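Suturing practice with the Lennox two-arm trainer: setup and first stitches

This tutorial is for people who have received the Lennox trainer kit from Fusden, or who are thinking to buy it and want to know what the first hours look like. I have used the kit since February in our teaching lab. I am not paid by the company. We bought it at the normal price, together with the Pora tissue pads.

What you need before you begin

The kit comes with two instrument arms, the hand controllers, a foot pedal and the control box. The needle drivers are packed separately in a small gray case, so please do not throw away the packaging before you find it. You also need a tissue pad, suture thread with a curved needle, and a table that does not shake. We first put ours on a table with wheels, and this was a mistake. Even with the brakes on, the tips were moving when a person leaned on the edge.

Thread is not included. You can use any kind you like for the knots, but for the beginning I recommend dark thread. Pale thread is hard to see on the monitor, especially when the light is strong.

Step 1. Fix the pad

Press the pad into the holder until both clips close. Pull at it gently from each side. If it slides, open the clips and do it again. A pad that moves will teach you bad habits, and you will believe the problem is in your hands.

Step 2. Calibrate the arms

Turn on the control box and wait until the light is green. Hold the pedal for 6 seconds. Both arms will go to their home position and open and close the jaws one time. Keep your fingers away during this. If one arm stops before the other, turn everything off and check the cable behind the left base. Ours was loose on the first day.

Step 3. Set the motion scale

In the menu you will find the motion scale. The factory setting is too fast for a beginner. I set it to the slowest level and leave it there for the first week of practice. The movements feel heavy at first – after some time you will like it.

Step 4. Place the stitch

Hold the needle a little behind its middle, with the jaws at a right angle to the curve. Enter the tissue straight down and turn the wrist, so the needle follows its own shape. Do not push it forward. When the point comes out on the other side of the incision, take it with the second instrument and only then release the first one.

Pull the thread through slowly until a short tail is left. If you pull with one instrument only, keep the other one open and close to the tissue, ready to take over.

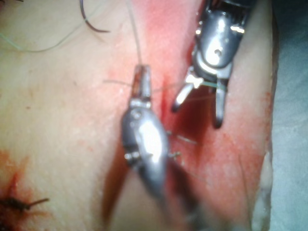

The tension is the hardest part, because the controllers give you no feeling of force. You must learn to read it with your eyes. Look at the tissue beside the thread: when it starts to fold or rise, you are pulling too much. Stop, give back a little thread, and continue.

Step 5. Tie and cut

Make a loop around the closed jaws of one instrument, take the tail, and pull the two ends in opposite directions. Repeat with the loop in the other direction. I make three throws for practice knots. Cut the tail long enough that you can still grip it if the knot opens.

My first knot took me 17 minutes. Please do not be discouraged if yours is similar.

What I like and what I do not like

The arms are precise and the wrist joints move smoothly. After 300 stitches in our lab I see no play in them. The pads are also good, and the Pora ones last longer than the cheap pads we had before.

The manual is weak. It explains every menu but says almost nothing about how to train. The company also sells the Zendov software, which records your movements and gives you a score. I tried it for 28 days and did not continue. The score rewards speed, and a beginner should not think about speed.

Care after practice

Wipe the jaws with a soft cloth and a little alcohol, and open them fully to remove small pieces of thread from the hinge. Do not put oil on the joints. Send the arms to the home position before you turn off the power, then cover them.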